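Section 8. Table-Clearing Trial

Read this section before you promise anyone that the arm can tidy up. It can pick up some things. Whether that counts as a chore is for you to decide once you have timed it.

All steps in this section are run in the Bowen simulator. Do not move to a real arm until step 7 is done.

1. Start Bowen and open the Kondby table scene.

2. Set the gripper force to the default. Higher settings hide bad grasps and will give you a score you can't repeat on hardware.

3. Choose one target object. Begin with a block. Flat sides suit two fingers, so a good result with blocks says very little about cups or bowls.

4. Set the number of attempts to 200. The Quick Demo button runs 3, and three lifts prove nothing.

5. Press Run. Leave the object positions on Random.

NOTE: "Lifted" in the results table means the object left the tabletop. It does not mean the object was put away. For that figure, turn on "Placed" under Scoring. It is off by default and the number will drop.

6. Repeat with the other objects on the table. Expect the odd-shaped ones to take most of your afternoon.
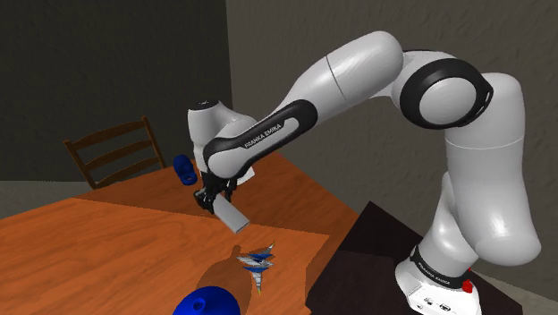 Figure 8-3. Block held above the table in simulation, with other objects still to be cleared.

7. Export the log and read the failures, including the ones marked "Minor." A cup knocked on its side is marked Minor. Anyone who has mopped up after one may disagree.

CAUTION: Simulated grip is kinder than real grip. Grease, crumbs and wet glass are not modeled in this release. Do not quote simulator scores as household performance.

CAUTION: When you move to hardware, keep people out of the arm's reach and keep a hand near the stop control.

8. Time a person clearing the same objects and enter the result under Baseline. The report will print without it, but Hauwa Uzor in Ditholm support will send it back.

If the arm stalls over an object for more than 500 simulation steps, see Section 9, Grasp Timeouts.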